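Clarkden Toy Library – Sorting Room Gallery

Home > Around the Library > Sorting Room

The toy library has been lending out of the same building on Zorkemton Street for 16 years. Most families only see the front counter and the shelves. The sorting happens in the back, and since people ask what goes on there, we put this page together in November. It covers how a returned set gets checked, put back together and sent out again. Captions are by Jonalyn Bañez, who runs the back room.

A few words about the setup first. We work at bench height, standing up. For years we sorted on the floor and it was hard on the knees. Now the loose pieces go into open bins and the bins stay on the benches until they are finished. The shelves take the lidded boxes. If a box has no lid on it, it isn't ready to go home with anyone.

The catalog has 2993 numbered pieces in it. That counts every animal, cup, bowl, block and train car that has its own line on a card. Puzzles are listed as one piece each, or the number would be much bigger.

THE BINS

Gray bins are for mixed returns. A mixed return is anything that comes back with parts from more than one set, and that is most of what we get from families with two or more kids. Animals come home in the tea set, dishes come home in the train box. We don't charge for it and we don't mind it, but it does mean every piece has to be matched to a card before it goes anywhere.

The bins are old and they show it. The paint is worn and scratched on the inside, and they aren't pretty, but the sides are high enough that a ball won't roll out, and you can see down to the bottom without digging. We have looked at new ones in the Lamptey catalog and decided the money was better spent on toys.

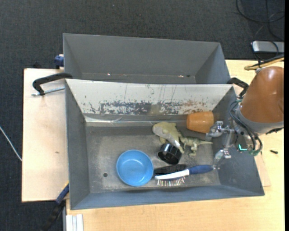
Dinosaurs and dishes are the two kinds of pieces that get mixed up the most. On paper they have nothing to do with each other. In practice, kids feed their dinosaurs, and they need bowls to do it. A blue bowl might belong to the picnic set or to the play kitchen, and the only way to tell is to check it against the card. The same goes for the green animals. We have three sets with a green dinosaur in them, and the size is what settles it.

Two bins go side by side so that pieces can move from one to the other. Unsorted goes in one, sorted goes in the other. When the first bin is empty, the batch is done. Some people like to work the other way around, small piles on the bench and no second bin, and that is fine too as long as the piles don't get left overnight.

MATCHING TO THE CARDS

Each set has a card with a list of its pieces. The older cards are handwritten and the newer ones are typed. We kept the handwriting where it was still readable. A piece that is on the card gets a pencil tick. A piece that isn't on any card goes to the stray shelf.

The card also has a line for the condition of the set. We use three words: good, fair and tired. Tired means it can still go out but we would like to replace it when there is money. Scuffs don't count against a toy. Cracks do, and so does anything with a sharp edge or a part that is coming away.

Animals are checked at the legs and the tail. Thin tails are the first thing to go, mostly from being carried by them. A dinosaur with a bent tail stays in the set. A dinosaur with a split tail comes out, and we put a note on the card so the next family doesn't get asked about it.

WASHING

Washing is done in the morning, before the counter opens at ten. Hard plastic gets warm water and dish soap, then a rinse, then the rack. Hollow animals are the slow ones. Water gets in through the seam and has to be squeezed out, and then they need a full day to dry. If you borrow the farm set and one cow is missing, it may just be drying. Ask at the counter.

Bowls and cups go through last. They stack, so they take up less of the rack. Please don't put our play dishes in your dishwasher at home. The thinner ones warp, and a warped bowl won't nest with the others, which means the box won't close.

Wooden toys are wiped with a damp cloth and left out to air. No soaking. The train track came back soaked once and the joints swelled so much that half of it wouldn't fit together. We still have those pieces. They went to the block box, where it doesn't matter.

THE STRAY SHELF

There are 68 pieces on the stray shelf as of this update. Some belong to sets that are out on loan, and they will be matched up when the set comes back. Others came from somebody's house and were never ours. We keep those for six months. If you think your child's toy came back to us by mistake, you are welcome to come and look through the shelf any time we're open – no need to call ahead.

The most common stray is the single cup. After that come animals, then wheels. We once had a real teaspoon on the shelf for most of a year, and the family picked it up when they came to renew.

Strays that are never claimed go into the odds and ends box. It lends out like any other set, with no card and no count. It is one of the most borrowed boxes we have, and it is due for a second one.

THE BENCHES

The benches have light wood tops and were put together from what we had. They are not all the same height and the boards don't all match. A loose board can be slid over a gap when we need the extra space. The carpet is dark, which hides the dirt but also hides small black pieces, so we check the floor with a flashlight at the end of the day. Puzzle pieces that land face down are the hardest to find.

Labels for the boxes come off the old Eltico printer in the office. It only takes one width of tape, so long names get shortened. "Dino Pic" is the dinosaur picnic. "Fm Lg" is the large farm. If you are reading a label and can't make sense of it, the full name is inside the lid.

BACK ON THE SHELF

When every line on the card is ticked, the pieces go into the box with the largest at the bottom, and the card goes on top. The lid goes on, the date goes on the lid, and the box goes out front. A small set can be turned around in 6 minutes if nothing is missing. The large farm takes most of an hour.

If something is missing, the set can still go out. We write the missing piece on the card in red so that you don't spend an evening looking for it under your couch. Where we can, we fill the gap with something close. The picnic set has had a bowl from another set in it for a long time now, and it does the job.

HOW YOU CAN HELP

Count the pieces before you bring a set back, and use the card in the lid to do it. If you can't find something, tell us at the counter. There is no fine for one lost piece. Please shake out the sand. And if you find one of our toys months later behind the dryer, bring it in, even if the set went back long ago. There is a drop box by the side door for that, and small things can go through the slot.

Sets can be borrowed for three weeks and renewed once. Questions about a particular set can go to Jonalyn at the counter or in a note left in the box.

Back to Around the Library | Opening Hours | Borrowing Rules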